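Sunday, July 14, 2024
By Ismael Mendonça
14 comments | 37 shares

The plush shelf, and whether a box is an answer

Every summer this newsletter gets a run of letters about soft toys, and every summer I put off answering them. This time I gave in. Nayara Leite wrote from Prituvcombe to ask whether there is any sane way to store a collection of character plush in a small room, and she had plainly read all the same advice I have. She wanted to know which parts of it were nonsense. A fair amount, I think.

Start with the hammock. You know the one, a triangle of netting strung across a corner near the ceiling. It gets recommended every time the subject comes up. I have owned two. Both sagged into a kind of sack within a season, and whatever went in first was never seen again. If you want something up high and squashed where you can't reach it, buy a hammock. The people who sell them show it with a handful of light bears in it and good lighting.

Then there are the vacuum bags. Anselmo Moura, who used to write the household column here before me, swore by them for quilts, and I have no quarrel with him on quilts. A doll with a big stuffed head and styled hair is a different matter. Anything with spikes, tufts, ears or a fringe that is supposed to stick out will come out of a vacuum bag looking slept on, and I am not convinced by the claim that a few minutes with a hair dryer puts it right. I tried it on a rabbit. The rabbit is still flat on one side.

Display cases I will leave to people with display-case money. Imometti does a clear stacking cube that readers keep mentioning, and it's fine, but nine of them make a wall, and you have to dust the wall.

So we come to the plain cardboard box, which is what most people use anyway and then feel bad about. I don't see why they should. Cardboard costs nothing if you save it, it goes back in the recycling when it gives up, and you can write on it. It keeps light off the fabric. My only real complaint about boxes is the way they get filled, with everything tipped in on top of everything else until the flaps won't meet.

The better habit is to let the big soft shapes go in first and keep the figures for the top. A round cushion makes a good floor for a box. It fills the space and it doesn't mind being leaned on. Dolls with hair go in last, and you hold them by the body when you do it. I know the head looks like the handle, but the neck seam is usually the weakest seam on the whole thing.
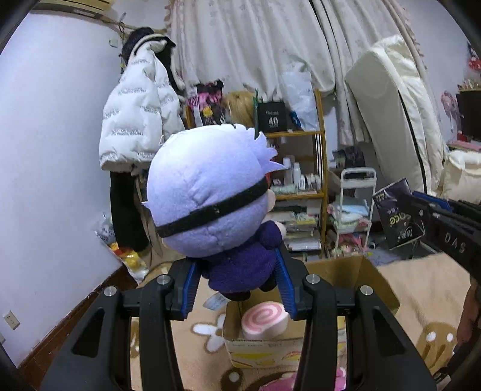 Held by the body, over an open box with the fish cake cushion inside.

The fish cake is the pink-swirl kind, for those who have asked before about food cushions. I was rude about food cushions in a past issue and I stand by most of it. They are too round to sleep on and too small to sit on. As box lining, though, I have to admit they earn their keep.

Two further points where I part company with the usual guides.

Tags. There is a whole school of thought that says never cut the sewn-in tag, and another that says cut every one the day it comes home. I leave them, mainly out of laziness, but also so that I can check the washing instructions. What I do not believe is that an ordinary doll with its tag on is going to pay for anybody's college. Wálter Apaza wrote in last year to say his nephew had been told a doll was worth 200 dollars with the tag and nothing without. I would like to meet the person waiting with the 200 dollars.

Accessories. Blindfolds, scarves, tiny hats, all of it. The guides tell you to take everything off and put it in a labeled bag. Fine, if you are the sort of person who will find the bag again. I am not, and I have a drawer of doll hats at home to prove it. If a piece sits snugly and isn't crushing the hair, leave it on the doll. Check it when you next open the box and see whether the elastic has left a dent.

As for patterned rugs, which came up in three letters, I have no view except that you will lose small things on them. A cartoon rug with flowers and faces all over it is cheerful to sit on and hopeless for spotting a dropped shoe the size of a thumbnail. Do your sorting on a plain sheet if you have one handy, then shake it out.

Nayara also asked about scented sachets and cedar. Cedar smells nice. I have seen big promises made for it and I would rather see a clean doll go into a dry box. Wash first if the label allows it, and wait until it's dry all the way through, longer than you think for a big head. A fat head can feel fine on the outside and still be damp in the middle.

Everaldo Guerra wants me to mention the plush swap at the Assunção hall in August, so I am mentioning it. Entry is free. Last year's had 96 tables' worth of sign-ups and, by my own wandering, a good deal of it was the same gray elephant. Go if you like, but decide what you are taking home before you get there, and bring your own box.

Replies on hammocks are welcome, though I warn you I have heard the one about using stronger hooks.

Recent items
The Todotbridge shelf kit, four months on
Do drawer dividers divide anything?
Letters: in defense of the food cushion
What to save cardboard for, and when to stop
Anselmo Moura on quilts (from the archive)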